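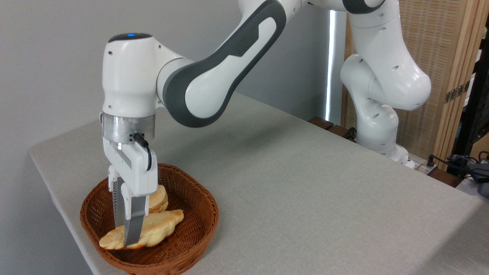 Bread handling cell, Brandville site: gripper closed on a braided roll in the basket.

Equipment Planning > Capital Requests > Second arm for bakery packing

procurement_brandville
Members are invited to comment on the proposed purchase of a second arm for the Gukau line. The request covers the arm, a parallel gripper and mounting hardware. The Frei quotation includes 38 months of service. A further 3000 dollars has been set aside for spare fingers and cabling. Comments close at the end of April.

linelead_2
The Gukau team supports the request. We would ask that the ridged finger surfaces be quoted as a separate item. Braided rolls and round buns do not grip alike, and we expect to order more than one pattern.

costreview
I cannot support the request in its present form. The first arm was approved on a forecast of roughly 200 baskets per shift, and no actual figures have been posted here. A second unit should wait until they are.

linelead_2
The figures are with Enduvano for checking and will be posted on receipt. Waiting for the next budget round would delay delivery by 5 months.

floor_safety
No objection to the purchase -- but the request has no line for guarding or for routing cables away from the work table. Both were left out last time and were later charged to maintenance.

costreview
Agreed on guarding. My position on the forecast stands.

procurement_brandville
Noted. Guarding, cable routing and finger sets will be listed separately in the revised request. The Frei quotation remains open for now.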